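About Tiltitz

We look after files that have to stay readable. That's the short version. Long version below, skip to whatever you need.
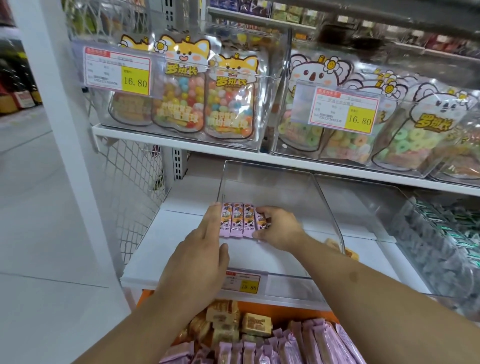 Started as a side job. Pin-yu Cheung was running document intake for an archive service called Henent, mostly scanned permits, council minutes, engineering drawings. Deliveries came in from all over the place and every supplier had their own idea of what a valid file was. One of them sent TIFFs with a .pdf extension for most of a year. Everything opened fine on the supplier's own machines, which is why it took so long to get them to believe us.

Pin-yu wrote a small checker for that. Then a slightly bigger one. The small one is still in there somewhere, under the same name, and yes we know the name is bad.

Tiltitz became a company when a second customer asked for the checker and wanted an invoice with it. There are 13 of us now. Two offices, same building, different floors, long story involving a lease.

What we do

File format checking, mainly. You have a pile of files. We tell you what they are, as opposed to what their names say they are, and which ones will give you trouble later. Broken cross-reference tables, missing fonts, embedded files that point at nothing, dates in the year 1601, that kind of thing.

Repair, where repair makes sense. Sometimes it doesnt. We'll say so before you pay for it.

Migration out of old systems. Word processor formats from the eighties and nineties, spreadsheet files made by programs that only ran on one brand of machine, CAD drawings. We have a shelf of old software with the licenses to go with it – ask us if you have something odd, we might have the thing that wrote it.

Metadata cleanup. Dull work and we like it. Titles, creators, dates, language codes. If your catalog has four spellings of the same department we can get that down to one and give you a list of every record we touched.

What we don't do: scanning, storage, disaster recovery from dead drives. We get asked about drives a lot. Sorry, wrong shop.

Our software

Mallia is the checker. Command line, runs on Linux and Windows, reads a folder and writes a report. It never changes the originals. There is no setting to make it change the originals, people have asked, the answer is still no. Reports come out as plain text or CSV. XML too if your intake system wants it.

Current release does up to 100 formats, depending on how you count the versions (PDF alone is a family and not a happy one). For each it reports the format, the version, how sure it is, and whatever it found wrong, with the byte offset. The offset matters more than anything else in the report if you are sending a complaint back to a supplier. Arguments get much shorter.

Tseng is the newer one. It sits on top of Mallia and compares two sets of files, usually before and after a migration. Page counts, text content, embedded objects, checksums where checksums make sense. Still rough around the edges. The interface was put together fast and it shows, redesign is planned for August.

Both tools are developed in house. Bug reports go to the people who write the code, no ticket desk in between. This means you may get an answer in twenty minutes or you may get one after lunch tomorrow.

How a project usually goes

You send a sample. A real one please, with the ugly files left in. Picking out the nice ones makes the sample useless and we'd have to ask again.

We run it and write up what we found. 3 or 4 pages normally, plain language at the front, the technical part at the back for whoever needs it. No charge for this if the sample is small.

Then a call. We go through the findings, you tell us which ones matter to you. A missing font in a 1998 newsletter may not bother anyone. The same missing font in a signed contract with a column of amounts in it is another story.

After that a fixed quote. We work in batches and you get a report with each batch, so if something is off you find out at batch one. Failed files go in their own folder with a note on why. We don't quietly drop files. If you send us a certain number you get that number back, plus the failures list, and the two have to add up before we send the bill.

Where your files go: on our own machines, in our own building, encrypted, deleted 2 months after you sign off unless you ask for longer. We'll come to you if the material can't leave the premises. Bring-your-own-network-rules is fine, just send them ahead of time so we aren't standing in your lobby reading them.

Who we work with

Archives, libraries, law offices, city and county records departments, a couple of insurers, one opera company (scores, a lot of scores). Henent is still a customer. Small jobs are welcome, our smallest was a single file. It was a database though, so it took a while.

Working here

Most of us came from somewhere else. Library science, printing, network support, one former court clerk. You don't need a computer science degree. You do need to be able to look at a hex dump without getting discouraged, and to write an email that a tired records manager can follow.

New people spend their first weeks on format research. Means reading old specs, finding sample files, writing down where the spec and the real files disagree. They disagree all the time. Those notes go into a shared wiki which is by now the most valuable thing in the company and also the messiest.

Hours are normal. Remote is OK for most roles, except when a customer's material has to be handled on site.

Jobs are posted on the careers page when there are any. None right now, but if you know a lot about old desktop publishing formats write anyway.

Questions we get

Can Mallia run on a server with no internet – yes, it was built for that. Updates come as a signed file you can carry over on a stick.

Do you handle email archives? Yes, PST and MBOX. Attachments get checked the same as anything else, including archives inside archives, down as deep as it goes. Password protected attachments are listed but not opened, unless you give us the passwords.

Mac version? Not yet. Some of us run it on a Mac from source, we don't support that.

Can you tell us which format to save everything in? We can tell you what we'd pick for your material, and what you would lose by picking it. There isnt a single answer.

Is the source code available? To customers with a support contract, yes. Read access to the repository, build instructions included.

Contact

Use the form on the contact page, or reply to any report we've sent you, it goes to the same inbox. For samples over the mail limit ask for an upload link first. Please don't send them through a free file sharing site, half of those re-compress things.

Press and speaking requests: Pin-yu Cheung, same form, put "press" in the subject.

Page last updated 2024-05-28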